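Lining up two recordings that don't share a clock

I got three messages last week asking how I do this, so I'm writing it down properly and then I can just send people the link. You've got a head camera running on one machine, hand trackers or a gripper camera running on another, and when you play them side by side the hands move a bit before the hands move. Maddening! The cure is a small script and some patience.

I use Ruvel for reading the logs and Bument for the plots. Any pair of tools that can give you a list of timestamps and let you draw a wiggly line will do just as well.

First, dump the timestamps from each stream and look at them before you do anything clever. I skipped this for months (don't be me). My shoe sorting session came out at 2603 frames on one side and 1196 on the other, and I'd happily have blamed the clocks if I hadn't seen that the second stream had simply started a lot later and stopped sooner. Trim both to the part they share.

Next, get one number per frame out of each stream that goes up when there's a lot of movement and down when there isn't. For a camera I take the average brightness change from one frame to the next. For a tracker I use plain speed. Smooth both a little, resample them to the same rate, take away the mean and divide by the spread, so that neither one drowns out the other.
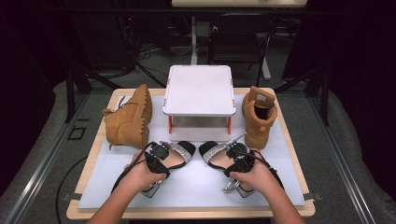 A head view first, then one from the gripper, both with a black sandal and its sparkly strap in them.
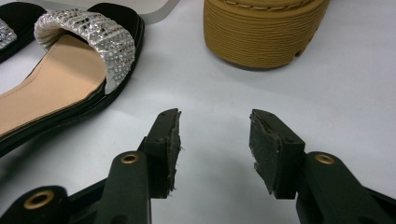

A reader, Yoon user, wrote in after my first draft: brightness change fell apart for me on shiny things, every glint counted as movement and the match landed on the wrong peak. Try optical flow and take the median length of the arrows, it's slower but it settled down straight away.

Fair point, and I've since switched to flow for anything glittery. The rest stays the same.

Now slide one signal along the other and score each position. In Ruvel it's the offset command with a search window. Keep the window small, two seconds either way is plenty if your machines are anywhere near each other. Mine gave a nice sharp peak at 149 ms. If yours has two humps of the same height, pick a different stretch of the recording, ideally one with a sudden stop in it.

Then check for drift. Run the same thing on the first minute and again on the last. If the two answers agree, shift the whole stream by that amount and go and have a cup of tea. If they don't, fit a straight line through a handful of offsets and stretch the timestamps to match. My old laptop was at 149 ms at the start and 395 ms by the end, so a single shift would have been useless.

Write the corrected times into a new column and keep the originals. Fornach, which I use for playback, reads whichever column you name in its settings, so you can flip between the two and see if the hands behave themselves.

I'll put the drift script up in July once I've tidied the bit that handles dropped frames.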